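Keeping a play kitchen from taking over (and from getting gross)

We've had a play kitchen in this house long enough that I have opinions about it. Ours came to us from my neighbor Loretta Lyons when her youngest outgrew it, and I have cleaned more pretend stew out of that sink than I care to admit. So here's what works for us!

Pick a spot with a hard floor

Carpet and play kitchens don't mix, at least not once somebody discovers real water. Tile is great. You can mop right up to the base, and the thing slides out easily when you need to get behind it (you will find crackers back there, I promise).

Give it room on all sides if you can. A kitchen with a rounded counter end is nice for this, as two or three kids can crowd around the curve and there's no corner to catch an eyebrow on.

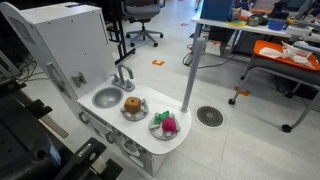 Wash the plush food on its own

I love soft vegetables, and they're so much quieter than the hard kind when they get thrown. But they do pick up every crumb. Mine go into a zippered mesh bag, cold water, gentle cycle, a small squirt of plain detergent. Bright colors like a magenta radish get their own load the first time, just in case the dye runs. Then squeeze them in a towel and let them air dry overnight. Don't rush this part! I put a stuffed carrot away damp once in July and had to throw the poor thing out.

Clean around the burners

Those raised burner grates are crumb magnets. A dry, soft toothbrush gets between the prongs, and then I wipe the whole counter with warm water and a drop of dish soap. Skip the scrubby side of the sponge on shiny sinks. It leaves scratches, ask me how I know.

Leave only a little food out

This was Harriet Dunleavy's tip and it changed our evenings. Leave one or two things on the stove and put the rest in a bin up high. Kids cook longer with less, and pickup takes me 9 minutes on a bad night. Swap the food when they get bored.
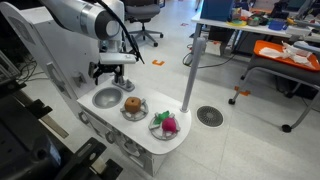
Check the knobs and handles

Every month or so I go over ours for anything loose. If a handle wiggles, tighten the screw by hand, since a power driver can strip plastic in a second. Molded knobs that don't turn just need a wipe with a damp cloth, and a cotton swab for the gunk around the edges.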